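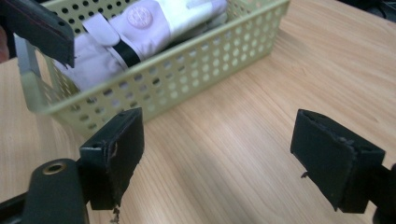 *Green basket and white glove on a tabletop.*

# Sample Room and Specification Coordinator

Tirkorus, Haltdale office
Full time, on site
Posted September 6, 2019

Tirkorus supplies seating, tables and casework to clinics, senior living facilities and public waiting areas. We are hiring a coordinator to run the sample room at our Haltdale office and to keep finish schedules in order for the project managers.

The sample room holds 1,852 finish samples: laminates, edge bandings, vinyls, woven upholstery, paint chips and stain blocks. Architects and facility managers borrow them, compare them against flooring and wall colors, and send them back. When a finish is discontinued, the sample has to come off the shelf the same week and anyone with an open quote using it has to be told.

You would report to Boglárka Rácz, who manages specifications. The position is new. Until now the work has been split between the project managers and the front desk.

## What you will do

- Pull, pack and ship sample sets, and log them back in when they return
- Check finish codes on quotes against the current manufacturer price books
- Write finish schedules for each project, room by room
- Order replacement chips and memo samples
- Track discontinued and back-ordered materials and let the project managers know
- Meet clients in the sample room when a project manager is traveling
- Go to site for punch walks, up to 12 times a year, mostly in Haltdale and Willness

The largest job on the books is the Boros rehabilitation center, which has 377 patient and visitor chairs in four upholstery grades. Installation is planned for January. Whoever takes this position will pick up the Boros finish schedule from Béla Oláh in the first month, so expect a fair amount of reading early on.

## What we need from you

- Two years of work in contract furniture, interiors, flooring, textiles or a similar trade. Showroom and dealer experience both count.
- Comfort with spreadsheets. Our schedules are long and a wrong digit in a finish code means the wrong chair.
- Good color vision. Matching samples by eye is part of the job, and we will do a short color test at the second interview.
- Ability to lift sample cases of 40 pounds
- A valid driver's license

It helps if you can read a floor plan and a furniture plan, and if you already know the usual abrasion and cleanability ratings for upholstery. We will teach you our order system. A degree is not required.

## Hours and pay

The office is open 8:00 to 4:30 on weekdays. Site visits sometimes start at 7:00, and you may leave early on those days. There is no weekend work except during large installations, when overtime is paid at time and a half.

The position is hourly. The rate depends on experience and will be given to you at the first phone call, before you come in. Benefits include health and dental coverage from the first of the month after you start, paid holidays, two weeks of vacation in the first year, and mileage for site visits in your own car.

Parking is free behind the building. The sample room is on the ground floor. The project managers sit upstairs and there is an elevator.

## How to apply

Send a resume and a short cover letter to Azra Stoyanova in the Haltdale office. Put reference number 132 in the subject line. In the letter, please describe one project where you were responsible for finishes or materials, what you specified and what had to be changed along the way. One page is enough. Please do not send portfolios or samples by mail.

The first interview is by phone with Azra. The second is at the office with Boglárka Rácz and Gyula Sárközi, who heads installation, and takes an hour and a half including the color test. We ask for two references after the second interview and will not contact your current employer without your permission.

Applications are read as they come in and the posting will stay open until the position is filled. Everyone who applies will get a reply.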